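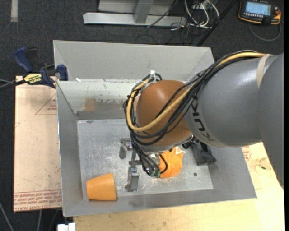
Bin picking at Gilmartin, and what it did to the shift

Posted 2020-05-21 by Jarmo Keskinen

Gilmartin handles mixed returns. Until last July all of it was sorted by hand at 4 tables, 3,000 items on a normal shift. One table is now a robot cell with a KUKA arm picking out of an open metal bin.

The sorting rate is the least interesting part. The cell does 900 items a shift, less than a person does. It handles rigid shapes well. A tapered cup on its side against the edge of the bin floor is a routine pick once the approach angle is limited so the fingers clear the sloping walls. Soft goods are worse. A fuzzy item has no stable outline, and the grasp planner scores it differently each cycle.

Cabling needs more attention than the software. Ours runs outside the arm and loops around the wrist on its way down to the tool, so wrist rotation is restricted in the program. Padmavathi Murthy checks the ties at the start of each shift and logs it.

What changed for people:

Nobody was let go. Yamuna Thomas moved from sorting to running the cell. She clears faults from the pendant and decides which totes go to the arm. Her pay grade took five months to catch up, too long in my view.

The remaining tables get the awkward items, so their work is harder per piece. Their target was left where it was. Jagadeesh Nair raised this in the spring and it was lowered by 29 items an hour.

Breaks used to be taken together. Now someone has to stay within reach of the cell, and the crew eats in two groups. They dislike this more than anything else on the list.

Next job is a second set of fingertips for soft items. Muthu Panicker has the drawings.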